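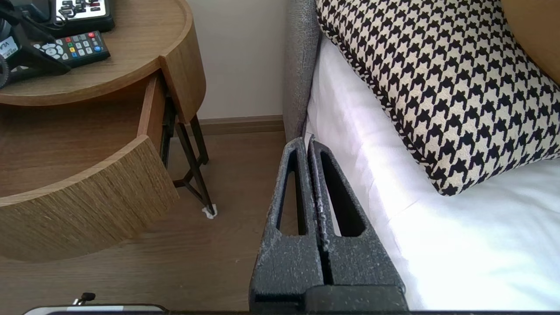
Raed Geagea

Home & Bedroom > Bedding > Reviews

The Uvum sheet set was bought to replace two older sets that had gone thin in the middle. I paid full price for a queen in white and have slept on it since April. My wife has too, and we do not agree on all of it, so I will note where we differ.

Uvum sells the set as cotton percale. You get a fitted sheet, a flat sheet and two pillowcases. Percale is a plain weave, and it feels more like a pressed shirt than a T-shirt. If you like the slick feel of sateen you will probably find this scratchy for the first few weeks. My wife did. I liked it from the first night, and after a couple of months of washing it had softened enough that she stopped bringing it up.

Fit is where most sheets fail in our house. Our mattress is a Ronolik with a thick pillow top, and on top of that we use a pad. The old fitted sheets popped off the corner on my side at least once a week. The Uvum has deep pockets and elastic all the way around the hem, where our old ones only had it at the corners. It has come off once, and that was after I put it on sideways. There is a small tag sewn in at the foot that says which end is which. I missed it the first time. It is white on white and could easily be a different color.

The flat sheet is generous. It tucks in at the bottom with enough left to fold back over the blanket at the top. The pillowcases are plain envelope style with an inside flap. They are long for a standard pillow, so there is some empty fabric at the open end. With a queen-size pillow they fit well.

Washing is simple. The label says warm water and low heat in the dryer. I run ours on the normal cycle, which takes 90 minutes on our machine, and then give it 30 in the dryer. If you pull them out slightly damp and put them straight on the bed, the wrinkles mostly hang out by evening. If you leave them in a basket overnight they look terrible, and you will either iron them or live with it. I live with it. The fitted sheet also likes to ball up and trap the pillowcases in its corners, so I wash the pillowcases with the towels now.

Shrinkage was minor. The flat sheet lost around 7 percent of its length after the first few washes and then stopped. The fitted sheet got a little snugger. I would not want it any tighter, and if your mattress is taller than ours I would check the pocket depth before ordering.

They sleep cool. We do not have air conditioning upstairs, and July was the real test. The sheets did not stick and they dried out fast in the morning. In January I expect to go back to flannel, because percale is cold to get into.

I have two complaints. A seam on one pillowcase started to open at the corner after a month. I wrote to Uvum and they sent a new one without asking for the old one back, but it took three weeks to show up. The other is the price - it is high for a plain set, and the Shboul percale that my sister owns feels very close to it for less. Hers has shallower pockets, though, and would not stay on our bed.

I would buy the Uvum again for a thick mattress. For a regular one I would get the Shboul and keep the difference.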